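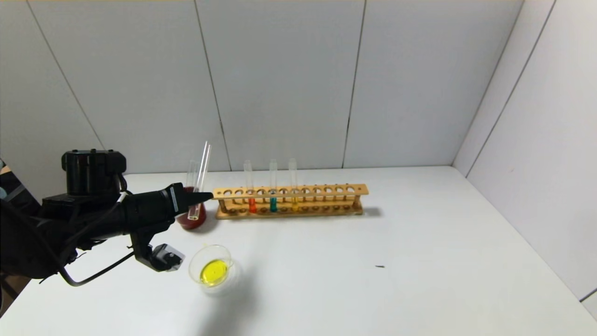
Caderno 2, pág. 209

Sexta, 20 de julho

Acordei cedo com a ideia fixa de arrumar a bancada e, claro, às onze ainda estava de pijama a olhar para os frascos! A mesa branca foi a melhor compra do ano (obrigada, Rutberg, mesmo com a entrega atrasada desde abril), porque em cima dela as cores ficam todas diferentes. O vermelho-escuro do balão, por exemplo, no armário parecia café. Ali, com a luz a bater, é um castanho avermelhado fundo, opaco, que não deixa ver nada do outro lado. Deixei os dois tubos de vidro enfiados no gargalo, o curto quase direito e o comprido a tombar para a direita, e fiquei com pena de os tirar. Parecem palhinhas num refresco muito suspeito.

O suporte de madeira é que me anda a dar gozo. É comprido de mais para o que eu tenho, sobram-lhe buracos por todo o lado, mas é tão bonito, aquela madeira clarinha... Pus lá o laranja-avermelhado, o azul-esverdeado e o amarelo pálido, todos para a metade esquerda, com espaço entre eles. O amarelo desilude-me um bocadinho, queria-o mais forte, mais gema de ovo. O Fares Atallah diz que estou a ser esquisita e que ao lado dos outros qualquer amarelo fica tímido. Pode ser. Ele também acha que o azul-esverdeado devia chamar-se Jendum, como a pensão onde ficámos, que tinha as portadas daquela cor, e eu já escrevi Jendum na etiqueta, portanto ficou.

Para a montra da Roturora faltam-me ainda dois tons, um violeta e um verde a sério, de garrafa. Telefonei para a Mishra a perguntar pelas anilinas e puseram-me em espera com uma musiquinha de flauta que ainda agora me anda na cabeça. Prometeram para terça. Vamos ver!

À tarde lavei provetas até ficar com os dedos engelhados, e parti uma (a pequena, a do bico torto, que de qualquer maneira entornava sempre). Varri duas vezes e mesmo assim fui encontrar um caco debaixo do frigorífico. A partir de amanhã, chinelos, sem discussão.

Jantámos tarde, sopa e o resto do queijo. Antes de me deitar ainda pensei em passar os três tubos para o lado direito do suporte, para ver se a montra ganhava com isso, mas tinha a bata a secar e muita preguiça. Fica para amanhã, depois de comprar rolhas, que das pequenas só há duas na gaveta e uma está rachada.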